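About Ekosar

Posted 6th February by Karlijn Dekker
2 comments | 12 shares

Ekosar is a jersey and team-kit laundry service. We wash, dry, fold and store playing kit for amateur clubs. The company was set up by Roos Nijs, who had spent several seasons washing shirts for the Wogan club at home and had written down what worked. Those notes became our first care sheet, and parts of it are still in use.

Intake
Kit arrives in bulk, usually in one bag per team. Each set is sorted by main color first and by trim second. Red shirts with white panels get their own load at a low temperature, with no fabric softener. Softener leaves a film on printed lettering and shortens its life. Items are turned inside out before washing and right side out before folding.

Handling
We use plastic baskets with openings in the sides and woven-textured rims. Open sides let air reach the fabric, and we check the rims for anything that could catch on knit. Folding is done from a padded surface at seat height, one garment at a time, with the basket on the floor next to it. 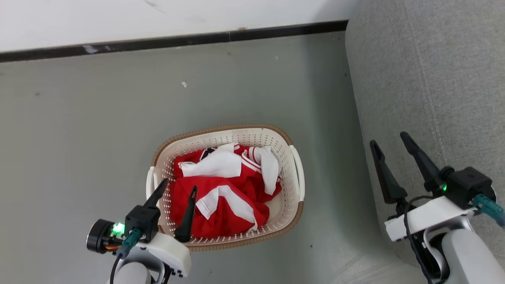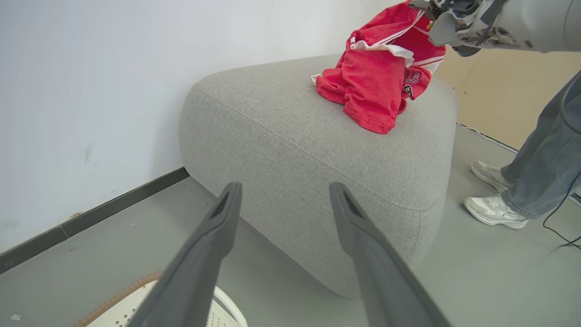 Red and white kit, with a basket and a gray upholstered seat.

Shirts are folded in thirds lengthwise, sleeves in, then in half twice, so that the back print lies flat on the outside of the fold. Shorts are folded once and stacked separately. Socks are paired but not rolled – rolling stretches the cuff. A full set is checked against the club's list before it goes on the shelf.

Storage and return
Finished sets are held at our Clondatura site in closed bins, labeled by club and size. Capacity is 2000 garments. Standard turnaround is four days. In August, when most clubs bring in their full stock ahead of the season, it may be longer.

Repairs
Loose hems and open seams are repaired on request. Peeling numbers are sent to Flevitz for reprinting – we do not heat-press in house.

New clubs should send a kit list with sizes and fabric content before the first drop-off.

This site uses cookies. Accept | Settings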